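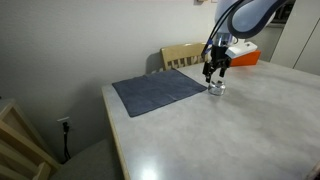
October 29, 2021

Woke at 5 with the wind and could not get back under. Gave up, made coffee, sat in the kitchen with the family bible box again. Box is a bad name for it, it's a Grollier biscuit tin the size of a suitcase with everything Grandma ever refused to throw out. Told myself one hour. It was four.

So. The house in Cidport. I had always been told it was built in 1907 by her father's father, with his own hands, etc etc, the story gets bigger every Thanksgiving. Found the actual receipt for the lumber. Dated January, 1907, so that part holds up. But there is a second receipt, same week, for labor. 300 dollars to a building firm called Voß. So he had help, quite a lot of help for that kind of money. Mom is going to be furious or pretend she always knew. Have not decided if I tell her before Christmas or after.

Funny thing is the letter s on it. The German one that looks like a B. Somebody at the bank must have read it as a B because there's a slip pinned to the back made out to "Vob" and then crossed out, and then made out to "Vosb", crossed out too. Third try they just left a blank. I love that person, whoever they were. Have had that exact day at work.

Things in the tin so far, not a full list, will do a full list on Sunday if I get to it (I won't):

receipts, a whole brick of them, string around it
ration book with half the stamps gone
two recipes for the same vinegar pie, they do not agree
a lock of hair, no note, put it straight back
seed packets, empty
a postcard of the Cidport ferry landing with nothing written on it but an address

The pie recipes are bugging me. One says 3 tablespoons vinegar and one says a third of a cup. Handwriting is the same on both! Made the small one last winter and it was fine, a bit flat. Now I want to make the big one. Need lard. Need eggs. Need to go to the store anyway, out of cat food and the good dish soap.

Lunch was toast. Then work, a long stupid afternoon of it, the spreadsheet with the seven tabs came back again with an eighth tab. Answered mail. Did not answer the one I should have answered. Tomorrow. 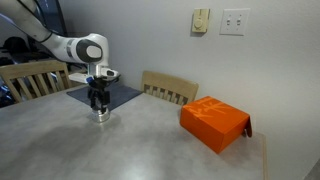

White arm, black fingers, little silver cylinder. Blue mat behind.

Called the county records office at 3, was on hold 40 mintues with that piano music. The woman who picked up was very nice and very tired. She says deeds before the war are on film and the film is at the Trunow branch, not in Cidport, and Trunow is open mornings only. She says they can pull 7 items per visit and no more. I said what counts as an item and she said that is a good question. Did not get an answer to it.

So now I need a morning off. And a list, a proper one, so I don't waste my slots. Thinking:

the original deed, obviously
whatever was filed when the porch went on
the sale of the back lot, which everybody has a different story about
the mortgage if there was one. There must have been one. Where does a man with a ferry job find 300 for labor on top of the wood
the road easement

That's five. Leaves two for luck.

The back lot is the thing I really want. Grandma said it was lost at cards. Her sister said it was sold fair and square for 400 and the money went into the roof. My uncle says there never was a back lot and we're all remembering the neighbor's. But I remember the plum trees! I was five or six, I had a bucket, I got stung on the thumb. You don't get stung in a lot that doesn't exist. Well, could have been the neighbor's plum trees I guess. Then I was stealing plums, which, fine.

If it did sell for 400 then there should be a paper. If it was cards there should be no paper. If there is a paper and it says one dollar, then it was cards. That's my theory, I'm very pleased with it, I thought of it in the shower.

Got to the store late, just before dark. No lard. They had it last week, I saw it, next to the butter, now there's a gap and a tag. Bought shortening. Grandma would have had words. Cat food yes, dish soap yes, forgot eggs. FORGOT EGGS. Went back out to the car, sat there, could not face the line again. Pie is off.

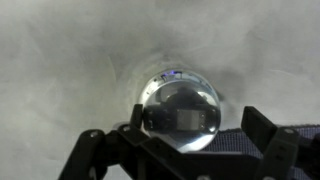 Anyway after supper I got the tin out again even though I'd said I was done for the day. Read the ration book cover to cover, as if it had a plot. There's a pencil mark on the back page, a column of small numbers, no heading. Looks like a score. Could be cards!! Could be milk bottles. Added it up twice and got two different totals so I'm too tired to be doing this.

The postcard, though. The address on it is in Trunow. Not a family name, not a name at all, only the street and number. Never mailed, no stamp, no mark. Who keeps a blank postcard for that long. I looked the street up and it's still there, two blocks over from the records office if I'm reading the map right. So that's where I'm parking.

Things to do before the trip:
ask for the morning off (ask nicely, ask early in the week)
call back and find out about copies, what they charge, do they take cards
find the good magnifying glass, last seen with the Christmas stuff
photograph the two receipts so the originals can stay home
eggs

Also the tin needs something better than a rubber band. Lid is sprung on one corner and the paper near that edge is going brown and soft. I moved the receipts to a shoebox for now with a clean pillowcase around them. Read somewhere that you want acid free tissue. Have pillowcase.

Wind's still up. The gutter on the north side is making the noise again, the one like someone dragging a chair. I said in spring I'd fix it and now it is very much not spring. Cat is on the Grollier lid and will not be moved, so the tin is closed whether I like it or not.

Knee ok today. Walked less than I should have. Forgot to call my sister, she'll be asleep by now, it's past ten. Will ask her about the plum trees, she's two years older, she held the other side of the bucket. If she says there was a fence between us and the trees then I'm in trouble.

Bed. Alarm for six, the gutter will probably get there first.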